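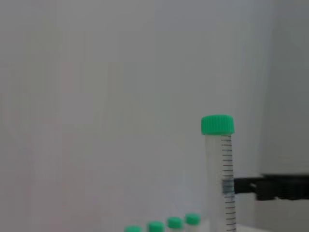

Stores corner: a word about tubes

Those of you who came back to the teaching lab in August will remember the great cupboard clear-out, and I am happy to report that the last shelf has at long last been dealt with! Martim Caldeira spent the better part of two afternoons on it with me, and between us we found 264 centrifuge tubes in bags, boxes and one biscuit tin. They now live in the drawers under the window, large conical ones on the left and small ones on the right.

A few of you have asked whether the green caps mean anything. They don't, I'm afraid – we have green screw caps on large tubes and small ones alike, so please go by what is written on the tube and never by the colour of the lid. Do write on it, too, with your initials and what is inside, and try to keep clear of the black graduation marks, as the next person may well want to read a volume off them.

Caps go on squarely and finger-tight, please. The ridges give you plenty of grip, even in gloves, and I have had to fight with a few lately that must have been done up by somebody very strong indeed.

Anyone still keeping tubes in the Gelis room has until the end of term to bring them over (Martim has counted 17 in the fridge door alone). If you run short, the order form is in the blue folder by the sink, and I send it off on the 15th of each month.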